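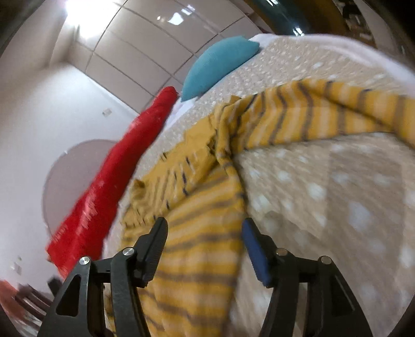

Folding on the bed – notes for the Saturday talk, Vernness community room

Slides 1 and 2. Hello, welcome, keep this short. Thank Fumiko Hoshino for the room and for the loan of the big table. Say straight away that people should come up and touch things, and that the basket of clothes at the front is for everybody.

Start with the question: where do you fold your laundry? Wait for answers! Last time in Perkau nearly every hand went up for the bed. Mine too. I love folding on a bed. You can spread a whole top out flat, sleeves and all, and you don't have to lean over a counter to do it.

Slide 3. The striped top. Hold up mine, the yellow one. I'm bringing a striped piece on purpose because stripes are the best teacher I know. If the hem is crooked, the stripes tell you. If one side has crept up under the other, the stripes tell you that too. On a plain navy T-shirt you can be two inches off and never see it until the stack leans over.

Do it slowly here. Drop the top on the table in a heap first, twisted, the way it comes out of the dryer. Ask somebody in the front row which end is the neck. (They always guess, it's great fun, let them have a minute.)

Slide 4. Finding the edges. This is my favorite part of the whole talk, so don't rush it.
Look for a hem or a seam before anything else. Pinch it and follow it along with your fingers until you reach a corner. Then find the next corner. Two corners and you can lift, give it one shake, and lay it down again, and most of the twist falls out by itself. If there's still a knot of cloth in the middle, slide a flat hand underneath and open it from below. Pulling from the top only makes the roll tighter.

Pass out the practice tops now. Give them a few minutes and walk around.

Slide 5. Smoothing. Work from the middle toward you, then from the middle away. Palms, not fingertips. Watch the stripes straighten up as you go – stop and let people look, there's usually an "oh!" from somewhere in the room.

A soft bed is trickier than a table. The mattress gives, a fluffy blanket grabs at cotton, and the cloth wants to stay where you dropped it. Two things I do at home:
Pull the cover tight before the clothes go down.
Lay a big bath towel out if the blanket is really plush.
Sota Hirose uses a large cutting mat on his bed and swears by it. Mention that, he'll be in the second row.

Also say a word about color. A mustard top on a tan blanket is easy enough to see, but a beige one on the same blanket disappears. I once folded a beige camisole inside a pillowcase and hunted for it for a week.

Slide 6. The fold. Face down, shoulders away from you. One side in by a third, sleeve back on itself. Other side the same. Check the stripes: they should meet across the back, or come close. Hem up to just short of the neck, then in half. For a drawer, in half once more so it stands up.

Do it twice, once at normal speed and once very slowly. Then everyone together. If somebody has long sleeves, show the zigzag version, otherwise skip it.

Slide 7. My tally. I kept a count over one winter because I wanted to know what I was really folding. 1067 pieces went through the basket, and 1045 of them made it to a drawer. The other 22 were socks without partners. Pause for the laugh. Tops alone came to 200, and 112 of those were striped, so yes, I have a type.

Slide 8. Questions that came up in Totodik, have answers ready:
Inside out or right side out? I turn things right side out at the basket, before I sit down. It goes faster in one batch.
What about creases that were dried in? A damp hand, smooth it, leave it flat under the rest of the pile overnight. Good enough for a T-shirt.
Do children's clothes need a different fold? Same fold, one less step at the end.
Knits? Fold, never hang. Show the stretched shoulder on the green sweater.

If there's time left, do the fitted sheet. If there isn't, promise it for October and point people to the sign-up list by the door.

To bring: yellow striped top, green sweater, eight practice tops, bath towel, fitted sheet (queen), spare basket, the Kneževič brochure for anyone asking about drawer dividers, water.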